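Home | Bathroom | Toilets | Brushes and Holders | Reviews | Contact
Print this page | E-mail to a friend

Nunholm one-piece toilet, white

Price on request. Seat and lid included. Guarantee: 2 years.

We are wary of one-piece toilets. The makers like to say they are easier to clean, and then charge you extra for the pleasure. The Nunholm is a fair example. With tank and bowl made as one, there is no join between them to scrub, and that much we will grant. The floor around the base still needs doing, same as any other.

It can be set square to a wall or turned across a corner. Stundach, who supply it to us, call the corner position "space-saving". We would measure first. Turned that way it leaves a gap behind the tank that is no use for anything, though it does free up the walls on both sides.

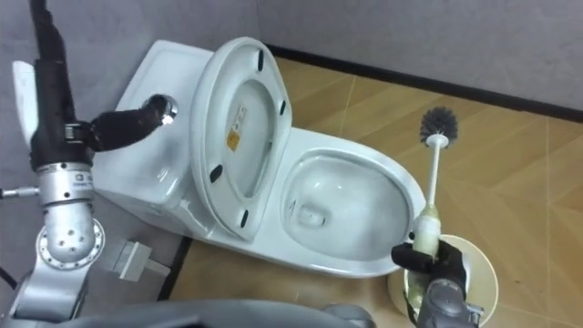

Nunholm one-piece, set across a corner, lid up. Brush not included.

The lid rests on small black rubber bumpers, and these are the part we would keep an eye on. On cheap lids they drop off and the lid starts to clack. Spares are sold in bags of 20, a number that does not fill us with confidence. The labels under the lid can be peeled off once you have read them - warm water and patience, no scrapers.

As for a brush, buy whichever you like. The Skenasach has a round head, which gets under a plain rim well enough, but we can't see why it should cost 29 when a basic one does the same job. Replace the head when it goes flat.

Page checked Feb 7, 2026 by Hongjun Cheng.

Reader comments (3)

Jin: Had ours in since May. Fine so far. The lid is heavier than I expected.

mopandbucket: "Easier to clean" my foot. Dust still settles on the tank.

Petra K: Does anyone know if the seat comes off without tools? The leaflet doesn't say.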